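My Year of Not Buying a Desk

January 2025

I have been shopping for a desk for long enough that the websites have started sending me birthday greetings. Stemau sent one with a coupon. Ferkura sent one without a coupon, which told me where I stood with Ferkura.

The old desk went when we moved. It was a hand-me-down from my cousin's dorm room, it had a keyboard tray that bit people, and one leg had been shorter than the others since the second Obama term. I put it out on the curb feeling very grown up. I was going to measure the alcove, pick something nice, and have it by the end of the month. I didn't say which month, thank goodness.

What I did first was research. If you have never read desk reviews at one in the morning, you should know that there are two kinds of people writing them. One kind gives five stars and says "arrived." The other kind has suffered a personal betrayal involving a cam lock and would like you to hear it from the beginning. I read 1000 words by a man whose drawer stuck. I was on his side the whole way. I still don't know if the drawer got fixed, and I think of him when it's humid.

Then came the height question. My friend Sabina Cassim has a desk that goes up and down at the push of a button, and she talks about it the way people used to talk about the Peace Corps. She stands for the first half of every call. You can hear her standing. I borrowed her home office for an afternoon, raised the thing to the recommended level, and spent four hours leaning on it with my elbows like a guy at a bar waiting for bad news. So no standing desk. That ruled out a good third of my bookmarks and I felt wonderful about it for a whole evening.

After that I got picky about color. I don't recommend this. White shows everything. Black shows everything else. Oak was lovely in the showroom, but the floor in our place is already a kind of oak, a yellower kind, and Zyanya (my wife, who had been so patient up to this point) said it would look like the desk had grown there. I ordered finish samples from Teixeira. They are the size of a saltine. Try picturing your working life on a saltine! I lined them up on the windowsill and moved them every few hours to follow the sun, and a neighbor asked if we were playing dominoes.

What I want, I have finally decided, is a dull brown with a bit of gray in it and no shine at all. I want the color of a mushroom that has stopped trying. Zyanya says this is the least exciting sentence I've ever spoken to her, and she was there for my toast at her sister's wedding.

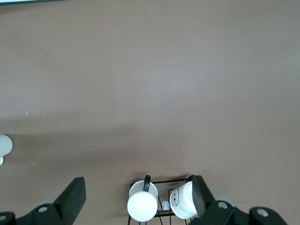 The brown in question. Matte, a little gray, gets along with everybody.

Of course, once you know the color, the price shows up. The one I like best, from a place called Budance, is $2328 before delivery. It has no drawers. I asked the woman on the phone what the money was for and she said "the edges," and I have to admit I went back and looked at the edges for quite some time. They're good edges. The one I can afford is $89, comes in a box you can carry under your arm, and has no edges worth mentioning.

Meanwhile I work at the kitchen table. I clear off before dinner and set up again after breakfast, and I've become very quick at it. The chair is wrong and the light comes from behind me, so on calls I look like a witness whose identity is being protected. I did get two more samples in the mail yesterday, though, and one of them is very close.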